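Section 4: Fitting the Kustus shelf brackets

Read this section through before you start. You will need a pencil, a spirit level, a 2 mm hex key (supplied) and a drill. Check the hardware bag against the parts list on the inside cover.

1. Find the studs and mark their centres on the wall. Do not rely on plasterboard anchors for shelves deeper than the Gamage size.

2. Hold the wall rail against your marks and level it. The top edge should sit 653 mm above the bench.

3. Drill the pilot holes, then drive the rail screws by hand until they are snug.

4. Hook each bracket into the rail and fit the socket head bolt from underneath. Start the thread with your fingers. If it binds in the first couple of turns, back it out and begin again.

Caution: Never use an impact driver on the bracket bolts. The rail is aluminium and the threads will strip.

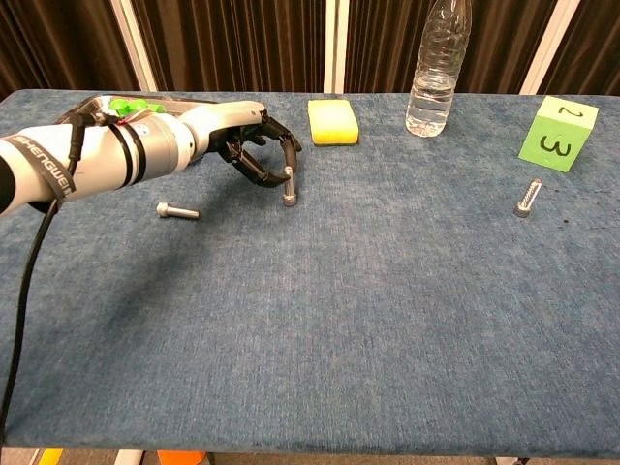

Ifigeneia Stefanou wrote in to say that step 4 goes better with the shelf board left off until both brackets are hooked on, and that a smear of wax on the thread saved her a sore wrist.

5. Lay the board on the brackets and fit the end caps. The Clenden caps are handed; the notch faces the wall.

6. Tighten the bolts a quarter turn past snug.

Note: Maximum load is 40 kg per pair of brackets, spread evenly. Recheck the bolts after the first week, then every June.

Replacement bolts are sold in packs under part number 496. Quote the colour of your rail when ordering, as the grey and white finishes come with different washers.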